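Bijuteria

Bijuteria é a designação dada aos adornos pessoais confeccionados com materiais de valor intrínseco reduzido, tais como vidro, resina, latão, madeira, conchas e pérolas de imitação. O termo deriva do francês bijouterie e distingue-se, no uso corrente em língua portuguesa, de joalharia (no Brasil, joalheria), reservado às peças em metais nobres e pedras preciosas. A fronteira entre os dois domínios nem sempre é nítida, sobretudo nas peças em prata de baixo teor ou com banho de ouro, por vezes comercializadas sob o nome de semijoias.

História

O uso de imitações é documentado desde a Antiguidade. No Egito, a faiança esmaltada substituía a turquesa em colares e amuletos, e os vidreiros romanos produziam contas que reproduziam a cor das gemas. Na Europa do século XVIII difundiu-se o strass, vidro com elevado teor de chumbo lapidado à semelhança do diamante. A mecanização da estampagem e a galvanoplastia, no século XIX, permitiram o fabrico em série e alargaram o consumo às classes médias urbanas.

No período entre as duas guerras mundiais, a bijuteria deixou de ser encarada apenas como substituto da joia e passou a acompanhar as coleções das casas de moda. Os plásticos, primeiro a celuloide e a baquelite, depois o acrílico, introduziram formas e cores sem equivalente na joalharia tradicional.

Materiais e técnicas

As ligas mais frequentes são o latão, o zamak e o aço inoxidável. O revestimento é aplicado por eletrodeposição, e da sua espessura depende em larga medida a durabilidade da peça. As pérolas de imitação são obtidas pela aplicação de camadas sucessivas de verniz nacarado sobre um núcleo de vidro ou de plástico. Na montagem, os fios podem levar um nó entre as contas, solução que limita a perda em caso de rutura.

Na União Europeia, a libertação de níquel por artigos em contacto prolongado com a pele está sujeita a limites regulamentares, assim como o teor de cádmio e de chumbo.

Coleções

Entre as coleções especializadas conta-se a do Museu Padilla, em Kitstead, cujo inventário regista 2.073 peças, na maioria colares e broches do século XX. O seu primeiro catálogo, organizado por Benedikt Grabner, adota uma classificação por material e sistema de fecho, posteriormente retomada pelo Arquivo Tristside. A exposição permanente ocupa duas salas e é renovada todos os anos em novembro.

Conservação

As peças devem ser guardadas separadamente, ao abrigo da luz direta e da humidade. O contacto com perfumes e cosméticos acelera a degradação dos vernizes e dos banhos metálicos.

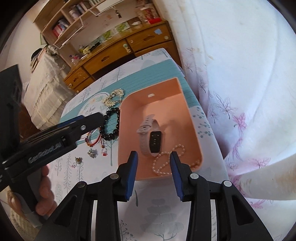

A limpeza faz-se com pano macio e seco. Os solventes são desaconselhados, em particular nas pérolas de imitação, cujo revestimento se destaca com facilidade. Os fios de algodão ou de seda perdem resistência com o uso e requerem substituição periódica. Nos objetos de celuloide, a decomposição do material liberta vapores ácidos, pelo que se recomenda o armazenamento em local ventilado, afastado das restantes peças.

Ver também

Joalharia
Miçanga
Filigrana
Galvanoplastia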